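May 29, 2022
Sort cell, Gorach line. Notes for me + Anju

Cell ran most of the morning. 2,711 items logged since Rekha reset the counter. 15 stops, mostly soft stuff, arm won't commit on fabric or clear packets. Balls fine. Need to pull the log and check wether the stops bunch up after a tray change.

People side. Rekha Chauhan talked to the returns packers at break. They used to sort by hand all shift, now they fill trays and clear jams. Wrists better, they say. Day is duller, they say that too, and they hate waiting on the reset. Two want training on the teach mode. Asked Horgate for a date, no answer yet.

Anju Tomar wants the packers to decide what goes in which box, not us. Agree. They know the returns, we dont.

Tray mix for the next run: toy balls, burger, cubes, small can, globe ball, packet. Three boxes, yellow / blue / pink, holes on top. Leave the cloth off to the side for now.
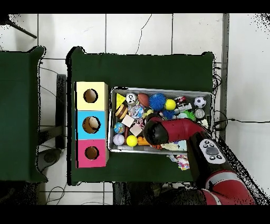
To do
- stop log to Anju
- chase Horgate re training
- move reset button question to Midier, packers should be able to do it themselves
- ask Rekha if the 2,000 per shift target is still real, packers heard a diferent number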